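How to clear a desk after lunch with one big shopping bag

I eat at my desk far more than I should, and by mid-afternoon it looks like the back end of a picnic. I've ended up with a routine I quite like, and all it takes is one good-sized shopping bag that stands up by itself. Mine came from Pillby with 2 jars of relish in it and has been on duty ever since June!

Pick the bag

Go bigger than you reckon you need. A paper one from Henditz is fine for wrappers, but it goes soggy at the bottom if there's any sauce about. Stiff sides and proper handles are what you're after.

Stand it on the desk

I used to put the bag on the floor and lean down for every bit of rubbish, and my back let me know about it. Now it goes up on the desk, on whichever side you don't keep the lamp. Open the mouth right out and fold the handles away so nothing snags.

Work out the order

Big and flat goes in first, up against the side. Then boxes, then anything in a plastic bag (tie a knot in it, please — I learnt this with a tub of Antwi coleslaw and I'm still finding bits in the carpet). Bowls come last. Carry them over level and low, with your other hand free to hold the bag open. If there's food left in one, tip it into a container with a lid before you pack it.

Leave what lives there

Lamp, mat, tissues. I don't move any of them until the rest is gone, otherwise I'm shuffling the same six things back and forth all arvo.

Lamp on the left, big red and white bag on the right, dark grey mat under the lot:

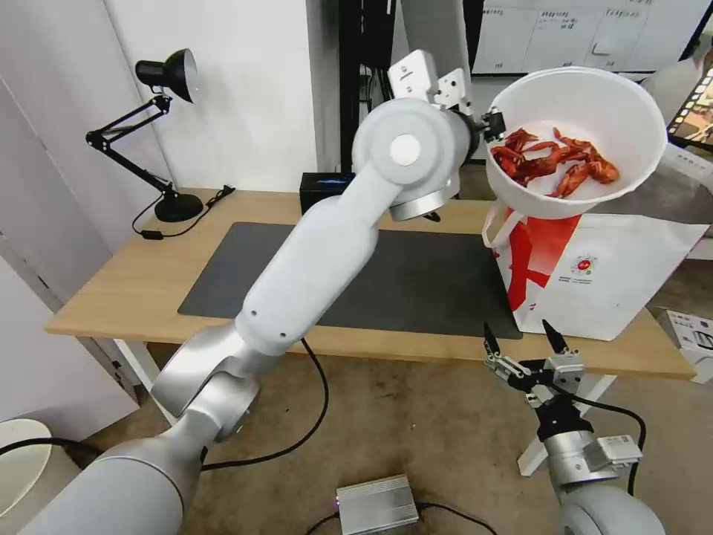
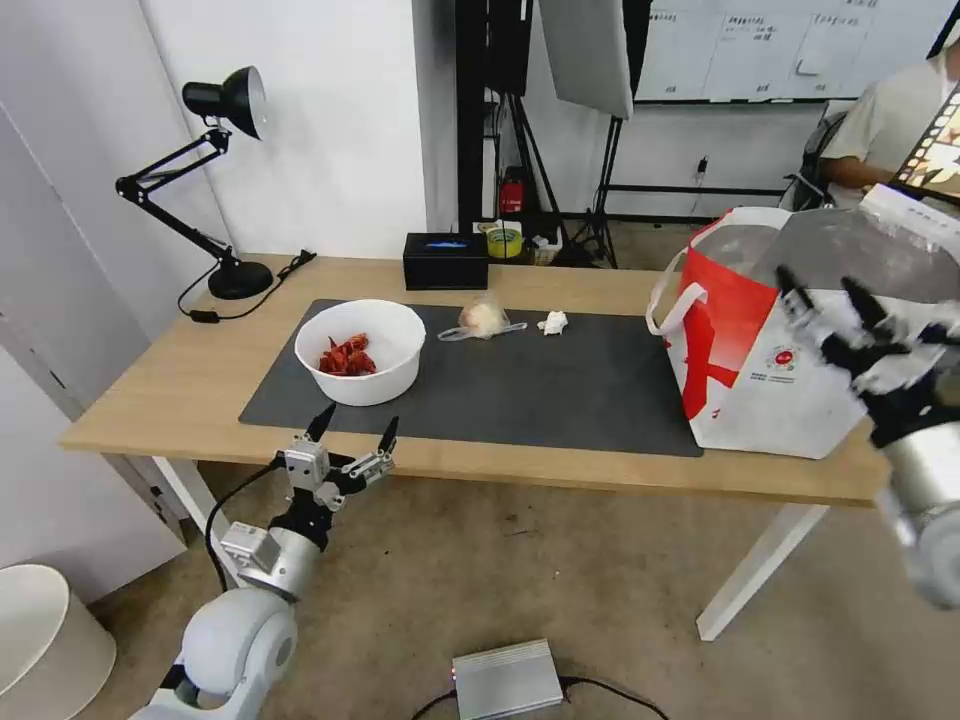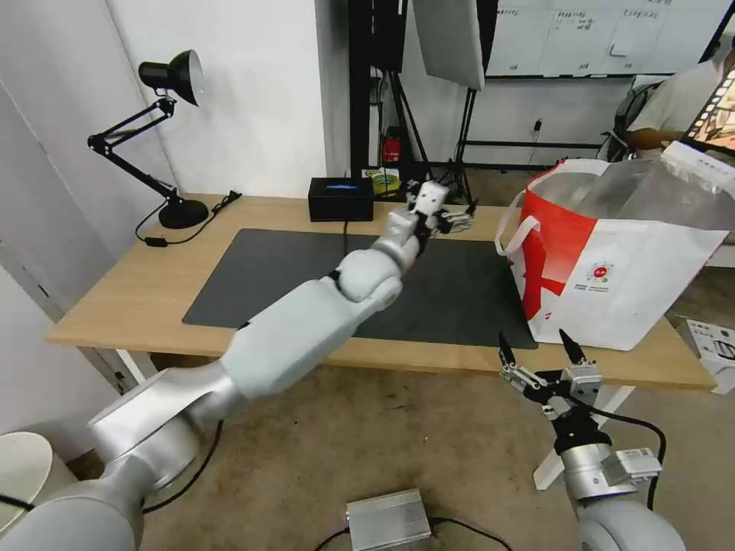 Wipe the mat

Damp cloth, a drop of dish soap, long strokes toward yourself so the crumbs end up in your hand and not down the back of the desk. Lift the edges too. Dry it with an old tea towel (mine's an Urnska one, very faded, lovely and soft) and then take the bag straight out to the kitchen before you sit down again.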